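The Cult of the Clear Kitchen

25 September 2022
By Parveen Wickramasinghe

I have been told, again, that I own too much. This time it was a book. My cousin left it on the arm of the sofa with a ribbon through chapter 6, and chapter 6 is the one where you go through your kitchen drawers asking each object when you last needed it. I read the chapter standing up. Then I read the rest, because I wanted to be annoyed properly.

The author's claim is that a household of four can cook everything it wants with 2 pans, one good knife and a board. She says she has lived this way for years. She also mentions, a good way further in and rather quickly, that she eats out most evenings.

I've been suspicious of decluttering advice for a long time, and I'd like to set down why, partly so I can point people here when they start on me at family lunches. My trouble with it begins with the word "need". When did I last need the fish kettle? May, as it happens. Before that, I couldn't say. But the fish kettle cost me nothing, it came from my aunt, and on the day I want it there is no other pan in the house that will do the job. The book would have me give it away and borrow one. From whom? Everyone I know who had one has read the book.

Then there's the money. These people talk as though getting rid of things is free. Zeeshan Satti, who used to live two doors down, emptied his whole kitchen one spring after a weekend course. Out went the pressure cooker, the rice steamer, the big mixing bowls, all the odd lids. By the following winter he had bought a pressure cooker, a rice steamer and a set of mixing bowls. They matched, I'll give him that. He reckoned he'd spent £306 getting back to where he started, and he was quite cheerful about it, which I found harder to take than if he'd been cross.

And the courses themselves! I looked up what the weekend one costs now. It has a name, Homidus, and a logo like a folded napkin. £800 for a person to come to your home and stand beside you while you put things in bags. The bags are extra. There is a page of letters from happy customers and every one of them was written within a month of the visit, so far as I can tell. I would like to hear from them after two Christmases.

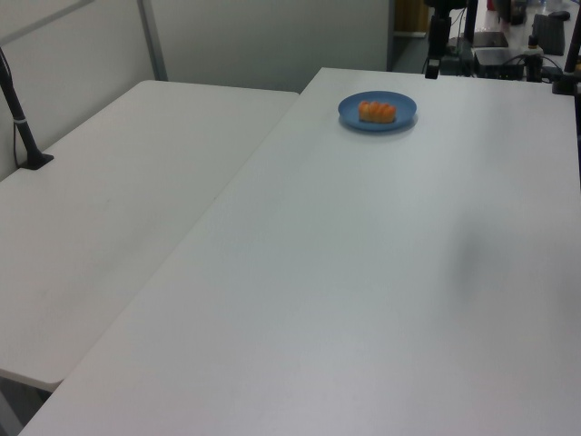 I did try it once, in a small way, because I don't think you're entitled to moan about a thing you've never had a go at. I did the worktop by the window. Everything on it went into a crate in the hall: kettle, bread bin, the jar of wooden spoons, the radio, the post, a dish of keys and dead batteries. The idea is that you live with the bare surface and bring back only what you miss.

I missed the kettle before I'd finished wiping down. I missed the bread bin at lunch. By evening I was going into the hall for salt. My husband asked if we were moving. After a week the crate was empty and the worktop was as it had been, except that the batteries had gone in the recycling, and I suppose somebody could call that a result.

What I noticed during that week was how much work a bare surface is. A cluttered one can take another cup without anybody minding. A bare one shows every crumb. I was wiping it morning and night and getting short with people who put things on it. If that is peace of mind I'd like to know what they were feeling before.

Usa Ratanaporn, who I trust on most subjects, disagrees with me completely. She cleared her flat after her mother died and says it was the only thing that helped. I believe her. I'd never argue with it. But she did it by herself, with no book, over a long stretch, and she kept what she wanted, including a cupboard of serving dishes she hasn't touched. The book would have had those. There's a whole paragraph on serving dishes and it isn't kind.

I think that's where I part company with it for good. There is a tone these writers take, as if an object sitting in a cupboard was doing you some harm. I can't see it. My cupboards have doors. I shut them. The preserving pan isn't draining my energy from behind the boiler. It's a pan.

I'll concede the point about duplicates. I went through the big drawer after finishing the book and found more tin openers than any family could wear out, most of them bad. The bad ones have gone. I kept the oldest, which has a red handle and works on the first turn, and a spare in case I'm wrong. I'll concede too that it's daft to keep the boxes things came in. I had the box for a toaster we no longer own.

But I notice that the people who push this hardest have somewhere else to put things. Shahzad Ghauri has a lovely empty kitchen and he'll show you round it, and he also has a lock-up on the far side of town with a shutter door. I helped him carry a table out of it last year. I saw three sets of garden chairs and a second fridge. He calls it storage. When I do the same thing in a cupboard it's called clutter, and mine doesn't cost me anything by the month.

The book goes back to my cousin tomorrow. She has a shelf of them now, all by the same author, and the new one is on how to thin out your bookshelves. She's already ordered it.

If anyone reading wants a tin opener, the bad ones are in the charity bag by the door until the van comes.

14 comments | 3 shares

© Parveen Wickramasinghe. Please ask before copying. Contact | Back to top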